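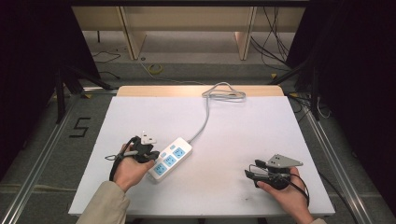

Hannelore Hollenstein wrote back on the draft of this page that she would rather have the strip screwed down for good, because a loose one always ends up under somebody's elbow. Fair point. My answer is under "Fixing it down" and she can add to it.

Bench power, white table, Valescombe room
May 16, 2025

Purpose
Decide where the white power strip lives on the white table and what we do with its cord. Same question is coming for the Arnavari bench, so whatever we settle on gets copied over.

What we have
White strip, three light blue sockets in a row, a small pair of switch pads near the end where the cord comes out. Gray cord. There is more cord than the table needs, and for now the extra is in a loose coil at the back of the tabletop. Strip is lying at a diagonal, nearer the front than the back.

Load
Went through what gets plugged in on a normal day. Bench lamp, the Eder supply, one charger. Adds up to some 600 watts with everything on, well under what the strip is rated for. The heat gun stays on the wall outlet. It was on the strip twice in the old log and I don't want it there again. Wrote that on the card too.

Positions considered
1. Back edge, parallel to the edge. Keeps the cord short and the front clear. Drawback is reaching over your work to get a plug in or out. Hannelore can reach it, I have to stand up.
2. Left side, sockets facing up, cord running straight back. Easy to reach for a left-handed person. Plugs with a big body stick out over the side of the table and catch on sleeves.
3. Diagonal, loose, wherever it lands. Current practice. You can pull it closer when you want it, and then you have to hold it with one hand while you put the plug in with the other or it slides on the white top.
4. Under the tabletop, on the frame. Clean, but the switches are out of sight. I crossed this one out.

Going with 1, moved in from the edge by the width of a hand.

Cord
A tight coil is no good with a load on it. Asked at Bunesus about cord clips and they have the adhesive kind in a bag of 12, which is plenty for both tables. Plan is one wide loop held by two clips at the back corner, remainder down the leg and along the floor to the wall. Table leg to wall outlet measured 46 inches, so it reaches with slack. Tape on carpet lifts by the end of the week, so clips on the table and a proper cord cover on the floor.

Clear the middle of the table first. Strip goes up to a back corner while the rest gets wiped and measured.
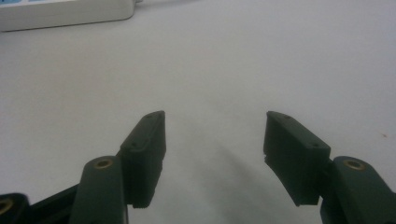
Fixing it down
Against screws: the top is in good shape and the table goes back to the shared pool in July. Holes would have to be filled and the fill would show.
For screws: it would stay put. Pulling a stiff plug out of a loose strip lifts the whole thing.
Compromise is two strips of hook-and-loop tape on the underside. Try it for 17 days. If it has shifted by then, Hannelore gets her screws, on a scrap board clamped to the table, and the top stays whole.

Card for the table
Lamp, Eder supply, charger only.
No heat gun.
Switches off before you leave.
Hold the strip when you pull a plug.

To do
Order clips and hook-and-loop from Bunesus, one order.
Cord cover, find out if the Arnavari bench has a spare before buying.
Degrease the underside of the strip before the tape goes on, unplugged.
Recheck the load if the second lamp gets moved over here.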